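Subject: Re: Sugar cane in a polytunnel, anyone?
Date: September 21, 2019
List: Worncombe Growers and Allotments

> Has anyone on the list tried sugar cane? Emelus are doing rooted
> plugs again and the leaflet says they will make eating-size canes in
> an unheated tunnel in one season, "even in cooler counties". They
> also say you need no special soil and can leave them in over winter
> under fleece. My other half is very keen after a holiday. I have
> one bed going spare from February and thought I would ask before
> spending the money. Does it taste of anything when it's home grown?

I have tried it, two years running, and I would keep your money in your pocket until you've read the rest of this.

The leaflet is the same one they sent out last time, or near enough. I kept mine. "Eating-size" is never given a measurement anywhere in it, and I did write and ask. What came back was a link to the leaflet.

My first lot went in at the end of the tunnel where the tomatoes had been. I'll grant them that the plants grew. They look the part, like a very big coarse grass, and everyone who comes in asks what they are. But a tall plant isn't the same as a thick cane, and it is the cane you are paying for. By the time the nights turned cold most of my height was leaf. The best stem had 15 inches that I would call cane, and it was about as fat as a broom handle at the bottom and a pencil at the top. The rest went on the compost, where it took for ever to rot.

The second year I did it properly, or what I thought was properly. Big pots, started on the bathroom windowsill in February, moved out once the frosts were done, fed every week. I used the Omico tomato feed because that's what I had. Somebody on here swore by a special grass feed and I have yet to see any reason why a plant would know the difference. The canes were better. I still wouldn't say they were worth the watering. They drink more than cucumbers do, and if you go away for a few days in a hot spell you come home to brown tips and a sulk that goes on for weeks.

As for leaving them in over winter under fleece, mine were dead by spring, both times. Fleece keeps off a degree or two on a good night. Our site sits in a dip and the tunnel gets nearly as cold as outside. If you are up the hill at Hulme you may do better, but I'd want to hear it from someone who has done it, and the only people I ever hear it from are selling plugs.

You ask about the taste. It tastes of sugar and water with something a bit green behind it. That is also what the shop cane tastes of, only there is more of it in the shop cane. Mine was thin and rather grassy. It had not had the heat.

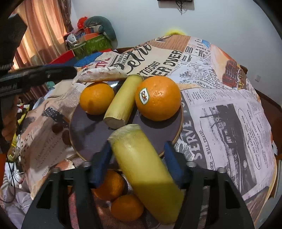

Peeled sugar cane, with oranges.

If you do get hold of a piece to try first, and I think you should, peel it more deeply than looks right. The skin is hard enough to hurt your gums. Cut between the joints, chew, and spit out the stringy part. An ordinary potato peeler is hopeless, so use a heavy knife and go slowly. It dries out at the cut ends quite fast, so wrap what you don't eat and put it in the fridge.

On money, I can only give you my own sums. The plugs and the postage, plus compost for the pots, came to more than I'd have spent on shop cane in several years, and I don't much like shop cane. The bed could have been in peppers. I know people say you can't put a price on the fun of it, but the leaflet puts a price on it, so I think I'm allowed to.

The other thing that gets passed round is that you can save the cost of plugs by sticking a bit of shop cane in a pot. This is partly true. It needs a sound bud at the joint, and a lot of what is sold has been trimmed or waxed or has sat in the cold too long. I laid four bits on their sides in damp compost over the boiler. One sprouted, two went mouldy and the fourth did nothing at all until I threw it out. Still, that one plant did as well as anything I'd bought, which tells you something about the plugs.

If your other half won't be talked out of it, buy one plug and grow it in a pot you can carry indoors. Leave the bed for something you'll eat. And if anyone reading has cut a proper thick cane from an unheated tunnel in this county, please post the width at the base, measured with a ruler, and say what month you cut it. I've asked this before on the list and got two replies about bamboo.

Plot 203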